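Packers wanted for the Priltside box days

Hello! I'm Rawiri Whitelaw and I look after the packing table at Priltside, which means I spend my October up to my elbows in cardboard and other people's toothpaste. We're getting boxes ready for families moving into the new flats at Brinurau, and I could really do with more hands.

The job is simple enough to explain. You get a box and a heap of mixed bits, some for the kitchen, some for the bathroom, a toy or two if there are children, and you make it all go in so that it arrives in one piece. Heavy things and jars first, soft things tucked round them, anything squashable last. It sounds easy and then you meet a ball (balls are a menace, they roll into the one gap you were saving).

We want 40 boxes done by the end of the month. Sessions run from 10 in the morning until 3, with soup in the middle, and you can do one session or the lot. I'm happy either way!
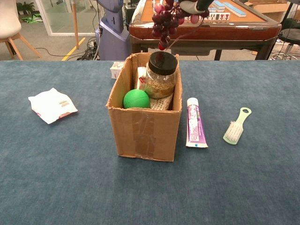
Do I need to have packed boxes for a living?

Not at all, most of us learnt by moving house too often. I'll sit with you for your first couple of boxes and after that you'll have your own ideas, probably better than mine.

What I am after is people who can stand for a fair bit of the day (there are stools, but you end up standing), who check that a lid is screwed on before it goes in, and who don't mind unpacking a box and starting over when the last thing won't fit. If you like a good natter while you work, even better. If you'd sooner put your headphones on and get on with it, there's a quiet end of the table.

It's paid by the session at the Harska hourly rate, same as the sorting shifts, and bus fares come on top. Keep your tickets please, I can't claim without them.

To put your name down, drop a note in the tray at the Benkirane front desk marked 3905, which is our job number, with your phone number and the mornings you can manage. I'll ring you back myself, usually after tea. Wear something you don't mind getting tape on.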